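Rules for people working next to a two-handed robot at a table?

heser_bench_2

Hi all, I hope this is the right board. We have a robot with two three-fingered hands that we are teaching kitchen jobs, toast mostly, and I've been asked to write up our house rules before more folks start taking turns at the table. What I have so far fits on an index card: know where the stop button is, tie back long hair, don't lean over the arms. I'm sure I'm missing plenty. What do you do about handing things to the fingers, and how close do you let people stand while it's powered up?
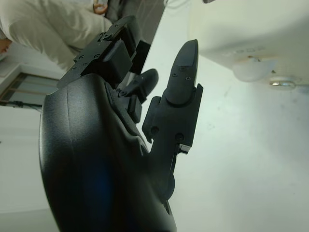
Heser Shared Workshop, Manipulation Group

Thank you so much in advance! I'd love to hear what has held up for you over time, even if it seems too obvious to mention.

punda_nights

Welcome! I wrote ours a while back and have rewritten it more than I'd like to admit, so please borrow whatever helps. The big thing for us was deciding who talks. One person has the stop button and does nothing else, and the other person says "hands in" and "hands out" loud enough to be heard. It feels silly for the first day and then you stop noticing it. We also look over the fingers before each session, and this is the order we go in:

Go over the screws on each finger with the power off. Check the knuckles as well as the tips, and write down any you had to tighten.

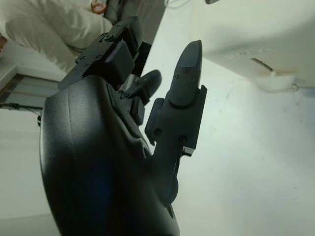

Clear the table down to what the task needs. Phones, mugs and spare tools go on another table, and so do your elbows.

Run the arms once at slow speed with nothing in the hands. Everybody stays back past the table edge for this one, even if you're sure of the program.

For heat, please treat the toaster as its own hazard with its own line on the sheet. The slots glow long before anybody thinks to say it's on, so the person with the button calls "toaster on" and "toaster off" too. 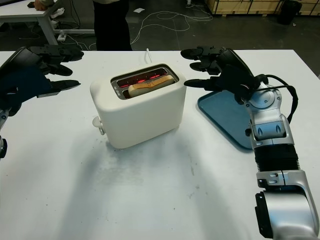

We keep cords off the side where the arms travel, and we wait 7 minutes after the last slice before anyone wipes down. Maybe that's longer than it needs to be, but it's easy to remember and gives you time to fill in the log. Ours is up to entry 1566, bless it.

flarik_fan

just get a cage

vashisht_lab_mom

A cage is great if you never have to hand the thing anything, but it sounds like you do! My two cents on handovers: hold the item at the far end from where the fingers will close, keep your thumb out of the line between them, and let go only when the other person says so. Bread is a kind teacher here, as it squashes and you see right away if the grip is too hard. Start your new people on it.
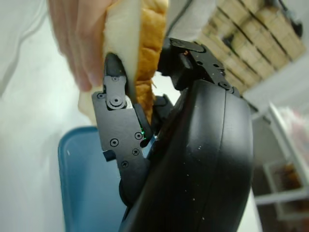 I'd also set the grip force low for any step with a human hand in it and put that number on the sheet, so it doesn't creep up when somebody is in a hurry. And swap the person on the button every 30 minutes. It's a dull job and minds wander, mine included. If you get your sheet typed up, do post it back in this thread, I'd be glad to read it over.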